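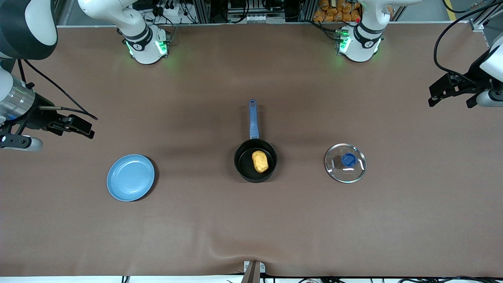
Kitchen tasks: questions from new operators

What counts as one example?
One example is a single run of a task from start to finish, driven by an operator and recorded. For the pan task, the objects on the table are a saucepan with a blue handle, a light blue plate, a glass lid and the yellow food item. The run ends when the food is on the plate and the lid is on the pan. If you stop halfway, discard it.

How many do you need?
200 per task. The kitchen set stands at 2,223 across all tasks, and the pan task is still short.

Do I have to put things in the same place each time?
No. Move the plate and the lid between runs, and turn the pan handle now and then. Keep everything within reach of both arms.

Which arm should I use?
Either, or both. Most operators lift the lid by its knob with the nearer gripper. Please don't settle into one habit - the model will copy it.

I dropped something. Is the run spoiled?
Not if you can pick it up with the grippers and carry on. Mark it "recovered" in Tutby. If you had to reach in by hand, delete the run.

How long is a session?
Up to 5 tasks, with a break between each. Check that the table covering is flat before you restart.

Who checks the recordings?
Gwendolyn Kowalczyk reviews them each afternoon. Rejected runs come back with a note. Everett Escobedo can explain a note if it isn't clear.

Can I add a new object?
Ask Zane Lapiņa first. New items need an entry in the object list before they are used.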